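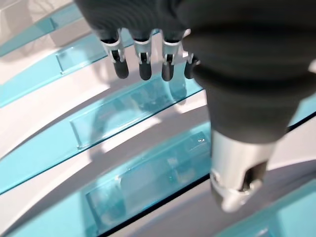 附件一　腕部相机，玻璃层板段。右边那一大团黑的加银的是拇指，离镜头太近，没对上焦。

工单标题：质检把好数据判成“无目标物体”，请求人工复核或者给个说法
所属项目：Plarnarel
采集软件：Jukasum
提交方：Grusmont 采集组
受理方：Görtz 技术支持
优先级：高（提交方填写），普通（系统自动改回）
状态：部分解决

问题描述

9月10日 星期二上午导出本批示教数据，总共 1613 条，自动质检退回 316 条，退回原因清一色是“腕部画面内无目标物体”。上一批没有这种情况，上一批退回的理由至少还五花八门。

我们把退回的片段拉出来看了一部分。玻璃层板上明明有透明方块，方块的边在反光，人眼看没有困难。质检认为没有。我们能理解它的立场：透明的东西放在透明的东西上，后面还是白的，这道题本来就不厚道。但题是项目方出的，透明件是采集大纲里写明要做的，总不能因为难看见就当它不存在。

另外，抽屉段也有退回，数量比玻璃段少，理由相同。抽屉里放的是盒子和包装袋，并不全是透明的，所以“透明件难识别”这个解释只能解释一半。

已自行尝试：

重启质检服务。没用，但大家都知道第一条回复会让我们重启，所以先做了。
把同一批数据重新提交一遍。退回的还是那些，一条不多一条不少，说明它至少很有主见。
换一台机器跑。同上。
关掉腕部画面只用头部画面跑。全部通过，包括两条我们故意混进去的空录，说明这个开关关掉以后，质检基本就下班了。

处理记录

受理方第一次回复

已收到。请确认是否重启过质检服务。

提交方

见上文第一项。

受理方

已看到，抱歉，那条是模板。请补充以下内容：质检配置文件的版本，腕部相机的曝光模式，头部相机与腕部相机的时间对齐情况，以及抽屉段的头部画面一张。

提交方

配置文件是随 Jukasum 更新一起下来的，版本号栏写的是“最新”。我们也想知道最新是几。曝光为自动。时间对齐用拍手法查过，没有发现明显偏差，不过日志里有一处提示“腕部流落后 16 帧”，只在开机后的第一条里出现，后面没有再报。要不要管它，请指示。抽屉段的头部画面附上，最下层抽屉全开，手在抽屉右半边上方。
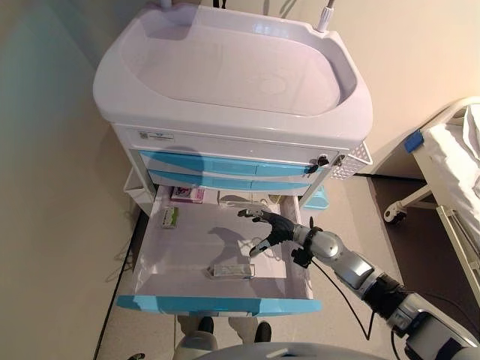
Görtz 回复：16 帧那条先放着，开机第一条本来就建议丢弃，手册里有写，写在附录，我们承认没什么人翻附录。时间如果真的没对齐，退回理由应该是“动作与画面不符”，不会是“无目标物体”。我们更怀疑手部掩膜。质检在找物体之前会先把属于机械手的像素全部挖掉，剩下的地方才拿去找。掩膜要是挖多了，物体会跟着一起被挖走，然后它再很诚恳地告诉你什么都没找到。请导出几张掩膜叠加图。

提交方

叠加图导出来了，基本就是你们说的那样。掩膜把手指、拇指和腕部的黑色外皮都算作手，这没问题。问题在于它还往外多扩了一圈，手指下面的灰影也算了进去。玻璃段的影子正好落在指尖下面的层板上，方块也在那一带。于是方块被当成手的一部分处理掉了，从某种角度讲算是抓取成功。

抽屉段同理，抽屉底上也有手的影子，只是影子偏在手的左边，被误伤的少一些。这样两段的比例差别就对得上了。

顺便问一句，这个外扩是谁加的？我们上一批用的配置里没有。

受理方

是这次更新加的，默认开启。起因是另一类任务里黑色外皮有褶皱，掩膜边缘经常漏，漏出来的一小块黑褶会被认成物体，所以加了外扩。更新说明里写的是“优化手部边缘表现”。

提交方

这句话我们读到过，当时觉得是好消息。

受理方

临时办法：在质检配置里把手部掩膜外扩改成零，影子判定关闭，保存后只对退回的部分重跑，不用整批重来。改之前备份一份原配置。改完请再挑几条画面里确实没有目标物体的片段一起送进去，看会不会被误放行。

提交方

已改，正在重跑。空片段挑的是手移回地面上方、还没有开始下一个动作的那种，画面下面主要是浅色地砖、一根细黑线和机器人自身的部件，比较适合拿来考它。

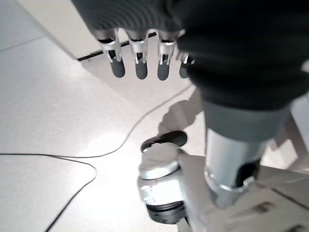
附件三　对照片段，腕部相机，手指下方为地面。标注：无目标物体。

提交方

重跑结果：玻璃段大部分恢复，抽屉段全部恢复。剩下没有恢复的，集中在手指压得很低的时候，拇指那一截银色的金属把视野占去太多，方块只露出一点边。这个我们认，属于确实看不清，换个人来标也要吵架。

对照片段的结果就没那么光彩了。地砖本身没问题，但地上那根黑色细线被认成了目标物体，置信度还不低。质检给出的类别是“柔性件，待抓取”。请你们务必告诉我们，训练的时候模型不会真的去学抓线。

受理方

不会，只要标注里没有把它列为目标，它就只是背景。不过如果大量片段的同一位置都有线，策略有可能把线当成一种定位参考。以前遇到过类似的：换了场地，线没有了，动作就开始犹豫。建议后续采集时把线理到画面外，或者干脆每隔一段时间换个走法，不要总摆成同一个弯。

提交方

理到画面外做不到，线就这么长。换走法可以，我们会在采集须知里加一条“请把线随机地弄乱”。估计会是整份须知里执行得最好的一条。

受理方

可以。另外请在配置里加一个忽略类别，名字随便，把细长且贴地的黑色物体归进去。注意只对地面段生效，不要对抽屉段生效。如果以后大纲里有理线、插线的任务，这条要撤掉，否则又是一张新工单。

提交方

忽略类别已加，名字叫“不要捡”。对照片段重跑后结果正常，判为无目标物体，退回，这次退得有理。

遗留问题

一、外扩参数的默认值。受理方答复会转研发，预计十二月的版本里改成按任务开关。在那之前每次更新完都要手动检查一遍，因为更新会把配置覆盖回去。我们在机器上贴了条。

二、剩下那些拇指遮挡严重的片段。项目方的意思是不要扔，单独存一份，将来做遮挡情况下的训练可能用得上。存放目录已建，命名规则还没定，目前里面有一个文件夹叫“拇指”，一个叫“拇指2”，请接手的同事忍一下。

三、重跑耗时。只跑退回部分也用了超过 36 分钟，期间采集站不能录新数据，操作员坐在旁边看进度条。能否把质检挪到下班以后自动跑？受理方说功能是有的，要单独开权限，权限申请表在另一个系统里。表已填，系统提示“请先提交工单”。

四、自动曝光。玻璃段白色台面有些地方接近过曝，方块的边缘更难认。受理方建议改成手动曝光，把亮度压低一档。我们下午试了几条，玻璃段是好了，可到了抽屉段又偏暗。暂时维持自动，等受理方给出按段切换的办法，他们说在查。

受理方

第三项的权限请直接把这张工单的编号填进去，应该能过。第四项仍在查，工单暂不关闭。

提交方

编号填了，过了一半：批准了查看权限，可以看别人在下班以后跑质检。运行权限继续等。

系统自动消息

本工单已超过规定时间未更新，如问题已解决请点击关闭。您也可以尝试重启质检服务。

提交方

没有解决，不要关。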